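Remthorpe bench cell: setup and upkeep notes

README for whoever has the keys this month. Last gone over Mar 22, 2020 by Toon Kuipers, who would like it known that he did not choose the marble.

What it is

Two arms on one black rail along the front of a marble-patterned table, grey walls on the other three sides. The recordings go to Ukolville, where Relu Hodoroagă turns them into something useful. These notes cover keeping the cell alive. The file format is in the Wickramasinghe folder, along with everyone's opinions of it.

Starting up

Power the rail supply first, then the left arm, then the right. Doing it in the other order gives you two arms that each believe they are the left one. Wait 60 seconds before homing. The controller will say it is ready well before that. It is an optimist.

Home with the table clear. Once both arms report in, run the 12-point check and look at the numbers, all of them, including the wrist. If the wrist is off, it's probably the cable.

Cables

The purple cable runs outside the arm, from the module above the gripper, down the white link and around the elbow. It needs slack at the wrist and at the elbow, and people keep tidying it. Please stop tidying it. A neat cable looks lovely until the first full wrist turn, when it pulls its plug out and the log fills with grey images.

Check the ties on the link every 222 episodes. Replace any that have slid. Snug is right; if the jacket is pinched, cut the tie off and start over. Keep the loops below the rail away from the frame.

Rail bolts

The rail works loose, slowly and without telling anyone. Put the long hex key on both bright bolts before each session. If either one moves, tighten it and run the 12-point check again. Anything recorded since the last good check gets the "suspect" label, which is how we lost most of July.

Table objects

Soft things first: baskets, bags, cloth, containers that sag when you touch them. Both grippers should reach their side of the table without the elbows meeting.
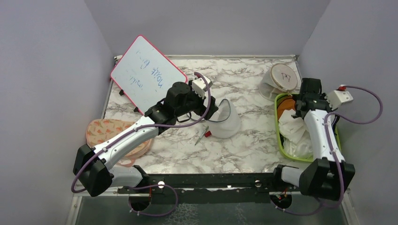

Gripper fingers pick up fluff from cloth and a film from plastic bags, so wipe them at the end of the day with a damp rag. No solvent. The last person to use solvent now works at Cestholm, and the two facts are only partly related.

Known problems

The right arm drifts after a long session. Re-home at lunch.

Stopping from the keyboard takes about a second longer than you'd like. Use the button.

Episode 1270 is missing. We know. Please don't renumber the rest.

Spare ties and fingers are in the drawer marked "Fuses". The fuses are with Toon.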